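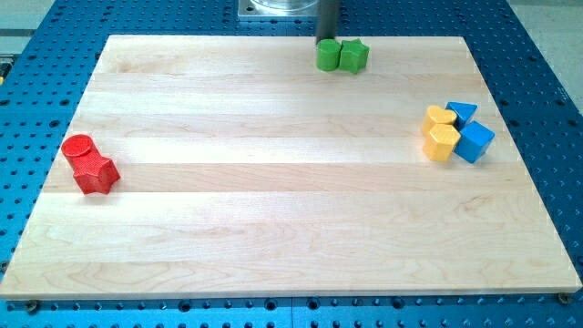 El tablero de arce con los bloques encima, rojos a un lado y verdes al fondo

milell_maderas escribió:
¡Buenas a todos! Vengo con el tablero encolado, cinco tablas de arce canto con canto. Me tiene enamorado la veta, con esas ondas suaves que casi no se ven hasta que te acercas. Los bloques son de madera, cilindros, estrellas y otras formas. Ahora la duda: ¿aceite o cera? Es para que jueguen mis sobrinas en septiembre.

drakell43 escribió:
¡Qué preciosidad de arce! Yo le daría aceite de linaza, dos manos finas, y a disfrutar.

Gyu-bin So escribió:
Linaza en arce no, por favor, que amarillea. Con lo clarito que es sería una pena. Cera de abeja y listo.

drakell43 escribió:
Amarillea si te pasas. Tengo un banco con linaza desde hace años y sigue claro.

Gyu-bin So escribió:
Pues el mío acabó color miel, qué quieres que te diga. ¿Se notan las juntas al pasar el dedo?

milell_maderas escribió:
Nada de nada, ¡y eso que lijé a mano! Se ven como líneas finas y ya está.

cemach escribió:
Me encantan las estrellas, esas puntas en madera tienen su trabajo (yo rompí unas cuantas). ¿Las cortaste con sierra de marquetería?

milell_maderas escribió:
Sí, y luego lima, mucha lima. Voy a probar la cera en un retal y os cuento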